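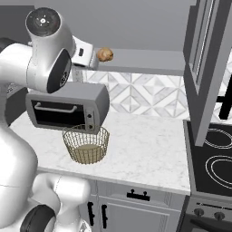
Teaching by hand, teaching from a distance
Speaker notes, Ramil Lagman
Okley meetup, 2020-02-15

Slot is 40 minutes. Leave room for questions, they always run over.

Opening

Say hello, thank the Okley people for the room and the coffee. Ask for a show of hands: who has ever taught somebody to drive? Then: who has ever written down how to drive, start to finish, with no car? Let them laugh. That second one is what programming a robot felt like to me for years, and I still can't believe how much fun it got once we were allowed to just show the thing.

Part 1: Hand on the arm

Kinesthetic teaching. You put the arm in a mode where it holds its own weight and you push it through the job. The first time I did this I giggled (tell the story, keep it short). You feel the joints! You feel the elbow wanting to swing out, you feel where the wrist runs out of travel, and you learn more about your robot in one afternoon than from a month of plots.

Then the downsides. Your own body is in the way of the cameras. Closing the gripper while steering the arm takes a third hand. And people get tired, so the demos at the end of a session are sloppier than the ones at the start. Go slowly through this bit, beginners skip it and regret it.

Part 2: Remote control

Start with the Badawi setup: a small copy of the arm on the desk, you move the copy, the big one follows. Lovely for anything with a twist in it, lids and knobs especially. Mention lag. Even a little makes people move in steps: go, wait, look, go.

Then handheld controllers. Clutch button is the thing to explain: hold to drive, let go to reposition your hand. New folks forget it and end up with an arm stretched over their head. Act this out, it got a big laugh in August.

Part 3: Same thing in simulation

My favorite section, don't rush. Kitchen tasks are great for this: a roll, a basket, a toaster oven, a counter. You drive the simulated arm with the same controller, and when you fumble, you hit reset and the whole kitchen is back. No crumbs!

Lorby is our recorder. It saves joint positions, gripper command and camera views on one clock. Stress ONE CLOCK. We lost a whole batch at Loltidcombe to two clocks drifting apart and I would love to save somebody that week.

Also be fair about contact. Simulated objects can jitter, slide or pass through each other in ways real bread never would. Watch the replays before you train on them.

Part 4: What makes a good demo

Pause before the grasp, but don't park there. Long pauses teach the robot to pause.
Vary the start. We use 16 start positions per task.
Keep your recoveries. If you miss and calmly try again, that's gold, leave it in.
Have at least 3 people record. Everybody has a style.

Live bit

Volunteer from the audience, 5 tries on the controller. Cheer for every single one. If the laptop misbehaves, skip to the replay in the backup folder.

Questions. Repeat each one into the mic.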